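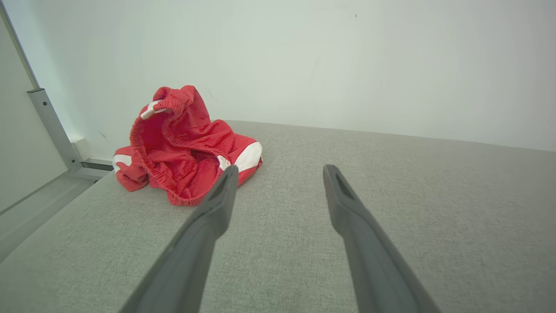

Red on grey, waiting to be folded.

I have a confession that will annoy my sister-in-law, who gave me a book on tidying in August and keeps asking how I'm getting on with it. I think folding sports kit is a waste of a life. I've read the chapter on the small neat rectangle that stands up by itself in the drawer, I've done it with tea towels and I liked it! But kit is slippery, it's the wrong shape, and it comes back round again before you've finished putting away the last lot.

Take basketball shorts. The waistband pulls everything in, so the top is half the width of the bottom and you can't get a straight edge however much you tug. You lay them flat, one leg over the other, smooth them down, and the elastic puckers up again the second you let go. The book would like thirds at this point. I would like a cup of tea.

My friend Nisha Kanaujia disagrees with me completely. She has two boys who play and she folds the lot, in pairs, shorts tucked inside the top like a little parcel, and she says it saves her 40 minutes of shouting on a match morning. I believe her, I've heard the shouting. But I've also watched her do it, and she does it standing up at the sofa with her coat still on, and I can't help feeling a person should be allowed to sit on her own sofa.
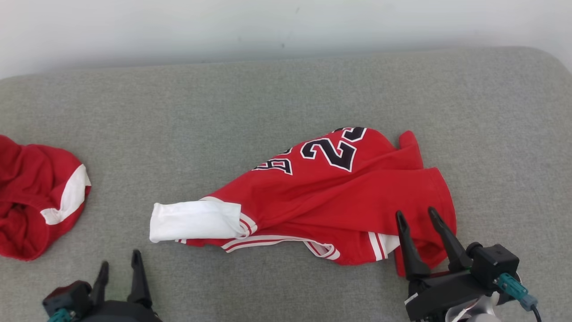
Home & Habits

Tops are worse, if you ask me. A basketball jersey has no sleeves to fold in, only great big armholes, and those thick printed numbers have a mind of their own. With a black 23 like this one I'd want the number flat and facing up, so I'd know whose it was without unfolding it, and I'd get it lovely and then the whole thing would slither off sideways. And please don't iron over the lettering. I did that once to a Varkier top (second-hand, thank goodness) and the iron was never the same.

So what do I do? I have a basket. A deep one from Goleo that cost me 19 pounds, and all the kit goes in it, clean, in a heap. Shiny knit hardly creases anyway, and what creases there are will drop out in the first five minutes of running about. Eimear Ó Riain, who lives opposite and irons pillowcases, came round in January 2018 and looked into it for rather a long time before she asked if I was all right.

I am! I'm just saving my folding for things that stay folded. Jumpers, sheets (not the fitted ones, let's not start), the good tablecloth. There must be 1000 videos on how to roll a vest top into a sausage and I've watched more of them than I'd like to admit, mostly while sitting next to a pile of washing.

Nisha did win me over on one point, which is keeping a set together. Hunting for the matching shorts at the bottom of a deep basket is no fun at all, so now I shove them through an armhole of the top and drop the pair in as one lump. She says that counts as folding. I say it doesn't.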